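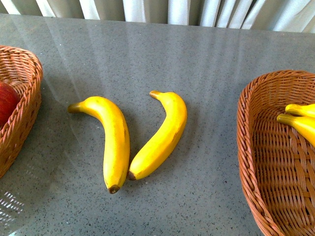
Declan thinks I should stop feeding the starter at night and do it first thing instead, so that the peak lands when one of us is awake to see it. Fair point! I slept through the last two rises and had to guess the height from the smear on the glass.

16th February — rye starter, jar 2

Fed at breakfast this time, with the stoneground rye from Ó Riain. Same ratio as in January (one part starter, two flour, two water) but the water a bit warmer, and wow, what a difference. Doubled in 5 hours, domed on top, and it smells like cider and yogurt, with none of that nail polish whiff we had before. I went back and sniffed it far more often than the work required.

Mixed the test dough straight after the peak:

- 310 g water
- 90 g starter
- 450 g flour, mostly white, a handful of rye
- 9 g salt, held back for half an hour

It came together sticky and slack, then got lovely and stretchy by the third fold. I did four folds and probably could have stopped at three. Sinéad says the Gultville kitchen never goes past three with this flour, so I'll try that next.

Baked in the Wuvier pot, lid on for the first 25 minutes. Big ear on the loaf, crackly crust, and it sang while it cooled — I stood there grinning at it. Crumb is a little tight near the base. Could be shaping, could be that I cut it too early (I did cut it too early).

Da-eun, if you're reading this before your batch: the lid of jar 1 sticks, so twist it and don't pull. And please write down the dough temperature, I forgot mine again.

Still to sort out:

- does the morning feed hold up with the white starter, or is it only the rye that likes it?
- a longer cold proof, overnight at least
- Enda wants seeds in one. Toast them first, soak after
- order more rye, we're down to the last bag

Jarlath took the heel home for soup.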